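Talking to the new starters: how to read a spec sheet without falling asleep
Speaker notes, Bohumila Šindelář
November 29, 2022

Slides are minimal. If the projector dies, carry on, the notes work without it.

Slide 1. Title

Say hello. Thank Romana Danko for the slot and for moving her own session to after lunch, when everyone will be asleep and she will have to do the tax part.

I've been writing product copy for 11 years less than it feels like. Most of you joined since May. You've been told this job is about words. It is mostly about units of measurement, and arguing with people about them.

Ask: who has bought something online and had it turn up the wrong size? Wait for hands. Keep mine up.

My own was a bookcase. I read the height off the page and never noticed it was the height of the carton. It lives in the hallway now and we tell guests it's a design decision.

Slide 2. What a spec sheet is for

A buyer goes to the description to want the thing. They go to the spec sheet to find out if they can have it. Will it go up my stairs, will it fit the shelf, does it plug in, can my mother lift it.

So the reader of a spec sheet is usually nervous and often holding a tape measure. Write for that person. They don't want "generously proportioned." They want a width.

Read the Trikport luggage page aloud, the old one. "Sized for the way you travel." Pause. Nobody in the room will know if it fits an overhead bin, including those of us who work for the company that published it. The returns desk got 738 of those suitcases back. I have the figure on a sticky note on my monitor, for when I feel lyrical.

Slide 3. Weight

This is the part with the picture, so click through slowly.

Weight is the number people fudge most, and they rarely do it on purpose. Somebody in the warehouse weighs the item in its box. Somebody in design weighed the prototype, which had no screws. Marketing rounds down. By the time it reaches us there are three weights in three emails and each sender is offended by the other two.

Questions to put back to the supplier:

Is that the item or the item plus packaging?
Is it for one piece or for the set? Pairs are where this goes wrong. A listing says 20 and the customer wants to know if that's 20 in each hand or 20 altogether. It matters a good deal to the hand.
With batteries or without?
Full or empty? (Kettles, coolers, fish tanks. Especially fish tanks.)

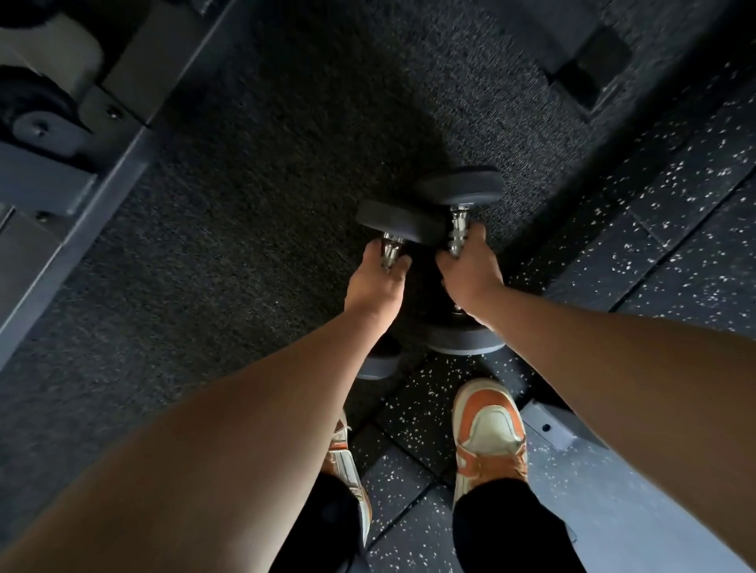
Slide 4. Dimensions

Length, width, height. Three words, and I have seen them in every possible order, sometimes in two orders on one page. House order is width, depth, height. If you don't like it, I don't either, I voted for the other one.

Measure the outside unless the inside is the point. For a drawer the inside is the point. For a Pakberg storage crate both are, and the copy has to say which is which. "Internal" costs you eight letters. A customer wrote to us last spring that she'd bought crates for her record collection and the records stood in them "like people in a bus shelter with no roof." She was right and she writes better than we do. I asked for her number in case we were hiring – we weren't.

Handles, feet, knobs and cords count. If it sticks out, it has to go through the door with everything else.

Inches first, centimeters in brackets. Do the conversion yourself and then have someone else do it. I once converted a rug in the wrong direction and sold a bath mat to a hotel lobby.

Slide 5. The word "up to"

Let them read the slide. It just says UP TO.

"Up to 300 washes." One wash is up to 300 washes. So is none. The phrase makes a promise and takes it back before it reaches the end of the line.

We can use it only when we also say what the number depends on. The Naylor lamp is the one I'd show people. It used to say "up to 80 hours." Now it says 80 hours on the low setting, and gives the high setting on the next line, where it looks a bit sad. Complaints about that lamp have more or less stopped. Sales did a small dip and then went back to where they were, and the brand manager has started speaking to me in elevators again.

If someone on the phone says "everyone says up to," agree with them warmly and ask for the test conditions.

Slide 6. Materials

Short slide, I'll be behind by now.

Say what it's made of. "Premium finish" isn't a material. "Wood effect" is a material's alibi, and the customer is owed the rest of the story. If we don't know, we ask, and if the supplier doesn't know either, that's worth a second phone call and a note to Romana.

Parts that touch food, skin or babies go on their own line. Don't bury them under "care."

(If anyone asks about "vegan leather," offer to discuss it over coffee. Do not discuss it on stage. Remember last year.)

Slide 7. The blank field

Template has 2 kinds of empty box. One means "doesn't apply." The other means "we haven't found out." On the page they look identical, and the buyer will assume whichever one is worse for you.

Fill in the first kind with the words "not applicable." Leave the second kind flagged in Weveo with your initials and chase it. Weveo will send you a reminder each morning in a tone I find personal. You can't turn it off. I've asked.

Don't copy the value from the previous model. That's how a garden hose came to have a screen resolution.

Slide 8. Exercise

Hand out the sheets. Pairs, ten minutes, one product each.

They get a real supplier email with the names blacked out. Job is to write the spec table and, next to it, every question they'd have to send back. Tell them the question list should be longer than the table. If it's shorter, they've made something up, and we will all enjoy finding out what.

Walk around. Don't hover over the quiet pair at the back, there is always a quiet pair at the back and they usually have it right.

When time's up take one table from each side of the room. Look for:
missing units
a set sold as a single, or the other way round
"lightweight" used in place of a weight
anything ending in "ish"

Slide 9. Arguments you will have

"It makes the page look cluttered." It's a table. Tables look like that.

"Our competitor doesn't give that number." Good, then we'll have one they don't.

"Can't we just say compact?" Ask compared with what. I've been asking this for years and the best answer I've had was "a horse." I put it in the draft to see if anyone read drafts. It went live for an afternoon.

"The customer won't notice." Show them the sticky note.

Be nice about it. The people you're arguing with are mostly busy, and half of them also have a bookcase in the hallway.

Slide 10. Last one

Where things are: the unit list is in the shared folder called Units. The older unit list is in the folder called Units New. Yes, I know. Don't use Units New.

My door's open, in that I don't have a door. Third desk past the printer.

Questions. If there aren't any, ask them what the handout sheet of paper measures and see who looks it up and who guesses.

Remind them lunch is on the second floor, and to come back for Romana.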